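Chapter 6
Paying for the Second Half of the Machine

By Maricel Dagdag
October

Most equipment plans go wrong before anyone has asked for a quote. They go wrong in the sentence that says what the equipment is for. "Automate kitting" is one such sentence. "Reduce handling labor at the packing bench" is another. Both sound like jobs, and a supplier will happily price either one. Neither tells you what a hand does at the bench between eight in the morning and the first break, and that is what you are proposing to buy a replacement for.

This chapter deals with small-item work: putting tools into cases, filling trays, loading sleeves and loops, closing lids. It is a useful place to begin because the parts are light and cheap, and the work looks easy to anyone standing ten feet away. Buyers tend to assume that light work means light spending. I have reviewed enough of these budgets to doubt it.

6.1 The quote and the cost

Suppose a company called Semaan packs grooming sets for gift shops. It has a bench, a handful of packers, and a manager who has seen a robot arm at a trade show. A supplier, Arneck, offers a cell with one arm, a gripper, a camera and a safety fence. The price is clear and the brochure gives a cycle time of 11 seconds per item.

The manager multiplies, compares the answer with the payroll, and gets a payback period that fits nicely on a slide. Everything in the multiplication is correct. The trouble lies in what was left out of it.

The cycle time was measured with items already lined up in a feeder. Semaan's items arrive in bags. Someone has to empty the bags, separate the pieces and set them where the arm can find them, and that someone is still on the payroll. The cases arrive closed. Someone has to open them and lay them flat. When a tool goes in crooked, someone has to notice. None of these tasks appears in the supplier's quote, and there is no dishonesty in that. Arneck was asked to price an arm that inserts tools, and it did.

I call this missing portion the second half of the machine. It includes feeders, fixtures, sensors, rejects, changeovers, spare grippers, training, floor work, and the hours of the person who understands it all. In a budget it usually shows up as a single line marked "integration," with a round number next to it. Be suspicious of the round number. Ask who produced it and what they looked at first.

6.2 Look at the hands

Before pricing anything, watch the work from close up, from where the worker sees it if you can manage it. Watch a full set from start to finish, then watch another. Write down what each hand does separately. People who do this for the first time are often surprised at how much of the job belongs to the hand that seems to be doing nothing. It steadies the case, keeps a panel from shifting, turns something a few degrees so the other hand can reach it. A single-arm cell has no such hand. You will be buying a clamp or a fixture to stand in for it, and a different fixture for every size of case you sell.

Then look at the holders. An elastic loop is a fine thing for a person. It stretches, it forgives a bad angle, and it grips tools of several thicknesses. For a gripper, the same loop is a soft target that moves when touched and rarely sits in the same place from one case to the next. Polished metal is a second difficulty. Shiny tools throw glare back at a camera, and thin ones can be hard to tell apart when they lie side by side.

Last, look at the variety. A manicure set may hold clippers, files, picks and pushers, and each has its own weight, balance and best place to be held. A gripper that closes well on a clipper may do poorly with a slender pick. 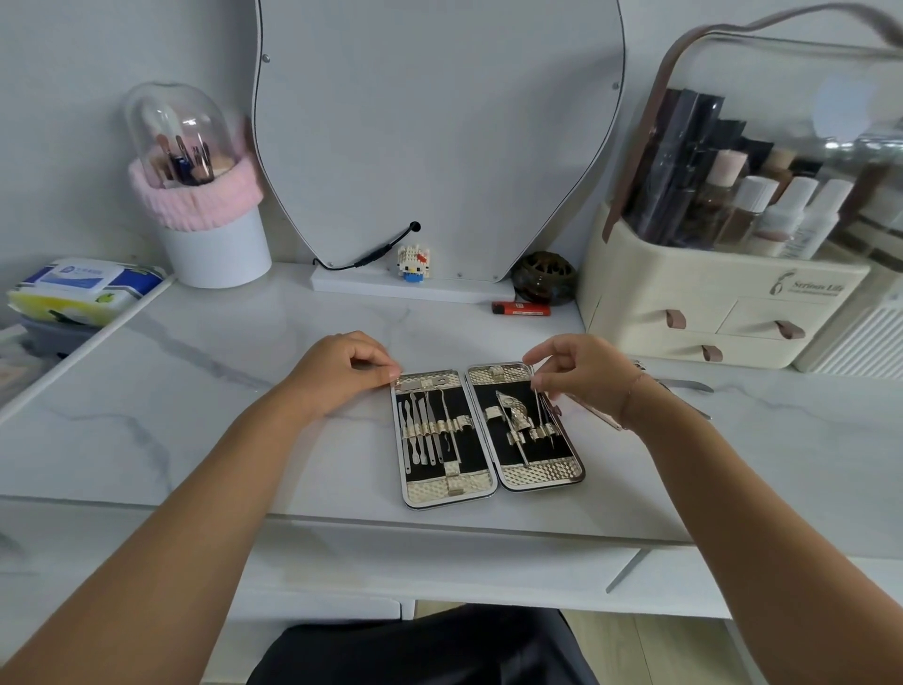
None of this means the purchase is a bad idea. It means the first document in the file should be a record of the work, and the quote should come after it. In my experience the order is usually reversed, and then the record of the work gets written to suit the quote.

6.3 The demonstration

Sooner or later the supplier will invite you to a demonstration. Go, but go with your own parts. A demonstration with the supplier's parts shows you that the supplier can handle the supplier's parts.

Shiela Malabanan, who bought packing equipment for the accessory maker Dotance, took one carton of ordinary stock to every trial, straight off the shelf and unsorted. She asked for 900 insertions in a row with no engineer touching the cell. Two suppliers declined. The third agreed, and 71 insertions failed. She bought from the third one anyway, at a lower price and with a reject station added, and I think she was right to. She knew what she was getting. The firms that declined may have had better machines, but she had no way of finding out.

Notice what kind of figure she came home with. A failure count from your own parts can go straight into a budget. Each failure takes somebody's time, and you know what the time costs. A brochure rate of "up to" so many pieces an hour cannot be used this way, and I would leave it out of the spreadsheet entirely.

6.4 Counting what you already pay for

The other side of the comparison deserves the same doubt. Managers who want a machine tend to overstate what hand work costs, and managers who don't want one tend to understate it. Both do it by choosing which hours to include.

A packer does more than pack. She spots a scratched clipper and sets it aside. She switches from the large set to the small one without a changeover. She goes over to help with shipping on Wednesday when the truck comes early. If the machine takes over the insertion and she leaves, those other tasks still need doing, and they will land on someone who is paid more than she was. If she stays, the labor saving in the plan is smaller than the plan says. Pick one case and write it down. Plans that claim the saving and keep the packer are common, and they get approved more often than they should.

Semaan's plan listed a yearly output of 3,814 sets. Look at that number before looking at any other. It is small. Spread the cost of a cell across it, add the second half of the machine, and the price per set will probably be hard to defend unless output grows a great deal. The manager's answer was that output would grow once the cell was running. Perhaps so, but that is a sales forecast, and it belongs in a part of the plan where someone from sales has to sign for it.

6.5 Cheaper things to try first

There is a dull middle ground between bare hands and a robot, and suppliers have little reason to bring it up. A shaped tray that holds each case open and flat costs very little. So does a rack that presents the tools in the order they go in. A change in the case itself, with loops of one width or a stiffer backing, may save more seconds than any arm and will also make a later robot cheaper to install.

Try these for a month and measure again. If the bench gets faster, the case for the cell gets weaker, and you should be willing to hear that. If the bench stays the same, you have lost little and you have a fixture design to hand to the next bidder.

The worked case in the next section follows a firm called Tenis through this process, starting with its first bench study. Read the supplier's letter before you read the study, and write down the payback period you would have accepted. Keep that figure beside you as you go through the cost sheets, and mark the line where you first wanted to change it.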